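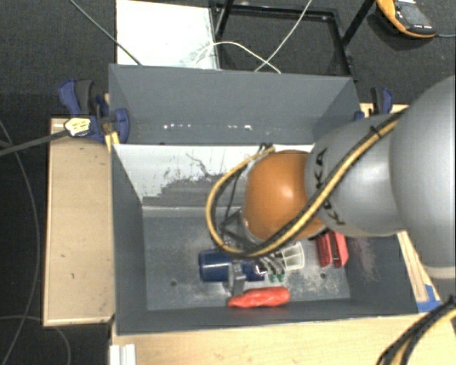
How does the planner decide what to pick first? It scores every grasp it can think of, throws out the ones that would hit a wall, and takes the best of what's left.

That was the explanation Vimala Hegde gave on my first morning at Luletov, and I loved it so much I wrote it on my hand. By lunch I'd learned the scoring function had a name (Drultum), a temper, and 2,000 lines with hardly a comment among them.

"It's greedy," Vimala said, pulling a chair over to my monitor. "It'll go for the easy one in the open every time, and leave itself the rotten ones in the corners."

"Could it look ahead?"

"Have a go!"

So I had a go! I gave it a tree to search, 13 picks deep, and the arm stood still for so long that Vimala went and made tea. Six picks deep and it moved, but every motion had a little shiver in it, as though the poor thing kept changing its mind. Which it did. The camera sent a fresh cloud of points, the scores wobbled, two grasps swapped places, and off went the plan.

I was still at it when the cleaners came through. Then I saw it, a lovely, tiny thing: I was throwing away the old tree with each new cloud. I kept it instead. I made a new plan beat the old one by a fair margin before it could take over, set the replanning timer to 200 milliseconds, and hit go.

The arm swung out over the bin, dipped beside the wall, and went straight for the awkward one first. No shiver at all.

"Oh, you beauty," said Vimala, who had her coat on. She put her bag down on the desk and took the coat off again. "What colour do you want the new branch in the graph? Run it again, I want to watch the scores."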